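Bread and Baking > Flatbreads > Rolling your own rotis: does the board matter?

22 replies, 41 following

bushra_h
Right, I need to talk to people who will understand. I have finally, at the age of 60, learned to make a roti that puffs. All the way up! Like a little cushion! I made six in a row last night and shouted for my husband to come and look at every single one.

For years mine have been what my daughter calls poppadom-adjacent. I tried more water, less water, hot water, a spoon of yoghurt, a different tawa, prayer. Then my cousin watched me for two minutes and told me I was rolling the middle thinner than the edges and leaning on the pin like I was trying to get it through the worktop.

So now I roll gently and turn the dough a bit after every pass, and I rest it for a good half hour under a damp cloth. That's it. I'm so happy I could weep.

My question: do you all use a proper round board (chakla) or do you just roll on the worktop? I've been on the worktop all my life and wonder if I'm missing something. Also what flour is everyone on at the moment?

northfold_asif
Congratulations! The first full puff is a great moment. I remember mine and it was a good while ago.

Worktop here. Always has been, always will be. I've got a big stretch of it by the window and I can have three going at once in different states. A round board moves about, it's one more thing to wash, and you can't do a paratha of any size on it. I really don't see the point unless your worktop is tiled.

Flour: medium chapatti flour from the big Belis sacks. I find the wholemeal one too thirsty.

SeemaN
Oh Asif, no. The board is lovely! I will defend the board to anyone.

For a start it gives you an edge to aim for. I learned on one when I was tiny and my grandmother's rule was that when the roti was a thumb's width inside the rim all the way round, you stopped. I still do it that way and they come out the same size every time, so they stack nicely in the box and they cook at the same speed. And you can pick the whole thing up and carry it to the hob, or sit at the table with it and roll while you talk, which is how I do nearly all mine on a weekend.

Bushra, well done on the puffing. Six in a row is showing off and I fully approve.

zee_nair
Board for rotis, worktop for parathas and naan. I don't think it has to be one or the other.

What I will say is a dry wooden surface needs less flour than a shiny one. On my kitchen worktop I end up chucking loads down to stop it sticking, and then all that loose flour burns on the tawa and you get those bitter brown specks. On wood I only use a pinch. That made more difference to my rotis than anything I ever did to the dough.

northfold_asif
I'd say if you need loads of flour on the worktop your dough is too wet, with respect.

zee_nair
My dough is perfect, with respect.

bushra_h
Ha! Please carry on, I'm learning a lot.

Zahira that is really interesting about the loose flour, because I do get the brown specks and I thought it was the tawa being too hot. How are you all getting rid of the extra? I slap mine from hand to hand but half of it ends up down my front.

zee_nair
Slapping is right. Or a soft pastry brush if you're wearing black. And wipe the tawa with a dry folded cloth after every couple of rotis, you'll be amazed how much comes off.

aisyah.t
Can I come in from the roti canai side of the family? Completely different beast I know, all oil and no flour, and we stretch it on a greased steel counter. But I make Bushra's sort as well, on weeknights, and I'm with Seema. I love my board. It's just flat, no little feet under it, so it goes down on top of whatever is out.

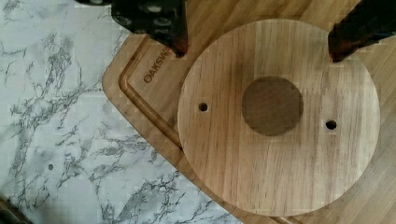
Penang, 20 August 2022

(Sorry, my posts still get stamped like that, I've never found the setting to turn it off.)

Anyway! Mine has no lip and no handle, and I'd choose that again over the fancy ones. You can roll right over the side without the pin bumping. The only care it gets is a wipe with a cloth that's barely damp, then it stands on its edge to dry. Never, ever in the sink. I put a bit of food-safe mineral oil on when it starts looking thirsty.

SeemaN
Standing it up to dry is the big one. My sister left hers lying flat by the sink and it cupped so badly you could have served soup in it. She tried putting it out in the sun with the hump upwards and a stack of cookery books on top. It came back a little bit. It never sat flat again and the pin rocked on it, so you'd get a roti with a thick stripe down the middle.

northfold_asif
See, my worktop has never warped.

SeemaN
And you can't take it to the sofa, Asif!

govinda_flour_fan
Long-time reader here, I only ever post about flour. If anyone is near a Govindasamy shop, the stone-ground atta in the brown bag is the best I've used in years. Smells like a field. It needs more water than you'd think and a longer rest, but the flavour is wonderful, really nutty, and they stay soft until the next day. I pack them for work with a bit of pickle and they're still bendy at lunchtime.

Disagree with Asif on wholemeal by the way. It's only thirsty if you don't give it time to drink.

northfold_asif
That's fair. I'm impatient. How long do you rest it?

govinda_flour_fan
An hour if I can. Overnight in the fridge if I've planned ahead, but then let it come back to room temperature or it fights you.

bushra_h
Overnight! I hadn't thought of that. Does it not go grey?

govinda_flour_fan
It can go a bit grey on the outside, yes. Smear of oil over the top and a lid that fits and you'll be fine. Knead it for a minute before you use it and the colour mixes back in. Tastes no different.

zee_nair
I do this with a double batch and use the second half for parathas the next evening. Grated mooli, squeezed out really hard, with ajwain and green chilli. Squeeze it, then squeeze it again. Wet filling is what makes them burst.

aisyah.t
Zahira please put that up as a proper recipe. I've tried mooli twice and had leaks both times.

zee_nair
I will! Short version: grate, salt, leave ten minutes, squeeze over a bowl, and use the liquid in your dough instead of water. Make two thin rotis, spread the filling between them and pinch the edges, much easier than stuffing a ball if you're having trouble. Cook it dry on both sides first and only then add the ghee.

pudding_lane
Total beginner, hello. I've got none of this stuff. Is a chopping board and a wine bottle all right to start with, or should I buy a set? There's a Diten one in town with the board and pin together, and the Bivari one online looks prettier but costs a lot more.

SeemaN
Welcome! Chopping board and bottle is absolutely all right. Have a go with those for a few weeks. Put a damp tea towel under the board so it doesn't skate about.

What I'd spend money on first is the pin. The thin sort, fatter in the middle and tapered at the ends. It's so much lighter than a baking one and once your hands get the idea, the roti starts turning round by itself underneath it. Such a good feeling.

northfold_asif
Agreed on the pin, we have found common ground. I'd skip both sets and get a plain pin on its own. The one I've got cost next to nothing at a market.

Don't worry about round either. My early ones looked like maps. They tasted fine.

bushra_h
Mine looked like maps for thirty years, love. Get stuck in!

pudding_lane
Thank you all, that's really encouraging. Going to try tonight. How hot should the pan be?

zee_nair
Medium-high, and give it a proper few minutes to heat through. Drop a pinch of flour on it. If it goes brown slowly you're there, if it goes black straight away turn it down. First side until you see little bubbles, flip, leave the second side a bit longer, then either on to the flame with tongs or press round the edges with a folded cloth.

aisyah.t
If you're on electric do the cloth. Small presses, and chase the air towards the flat bits.

pudding_lane
Reporting back. Made eight. One was a disaster, five were edible, one half puffed, and ONE WENT ALL THE WAY UP. I screamed. The dog left the room.

bushra_h
YES!!! Did you shout for someone to come and look?

pudding_lane
I rang my mum.

SeemaN
This has made my evening. Bushra, did you decide about a board in the end?

bushra_h
I'm going to borrow my cousin's for a week and do worktop one night, board the next. Same flour, same rest, same tawa. Asif you may be getting an apology or you may not.

northfold_asif
I'll wait. Try the Belis medium while you're at it.

govinda_flour_fan
Brown bag, Bushra. Brown bag.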